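Rillwood Community Hall
Minutes of the Meeting of the Playroom Subgroup
Friday, January 24, 2025

Present: Derek Nuttall (chair), Mervyn Bickerstaff (minutes), K. Naylor, two parent representatives
Apologies: the Drolletby representative

1. Minutes of the previous meeting
The minutes were approved with one correction. The charge for the side room should read $13 per session.

2. Playroom floor and sorting activity
Mr. Bickerstaff reported on the state of the gray carpet. It is sound over most of its area, but the join near the radiator has lifted again and has been taped down for the time being. Brollport has quoted $380 to refit the join and $800 to replace the carpet in full. Members agreed that replacement could not be justified this year.

The meeting then considered the sorting activity, in which small objects are set out on the floor and moved onto white squares. Ms. Naylor asked that the squares be kept well apart, so that two children can work without reaching across each other. This was agreed.
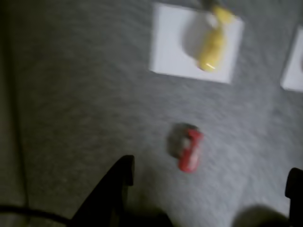
Mr. Nuttall raised the matter of objects left on the open carpet at the end of a session. Small items are easily stepped on, particularly by adults carrying chairs through to the main hall. It was resolved that everything be picked up before the chairs are moved, and that a lidded box be kept by the door for the purpose.

One parent representative asked whether the squares should be fixed down. Members preferred to leave them free — the room is also used for the Thursday music group, which needs a clear floor.

3. Budget
Spending of up to $300 was approved for storage boxes and replacement squares. The Brollport quote for the join was accepted, with the work to be done before the May open day.

Action: Mr. Bickerstaff to confirm the work with Brollport.
Action: Ms. Naylor to obtain prices for boxes.

4. Other business
The key to the tall cupboard is still missing. Mr. Nuttall will have a second one cut.

The meeting closed at 8:40 p.m.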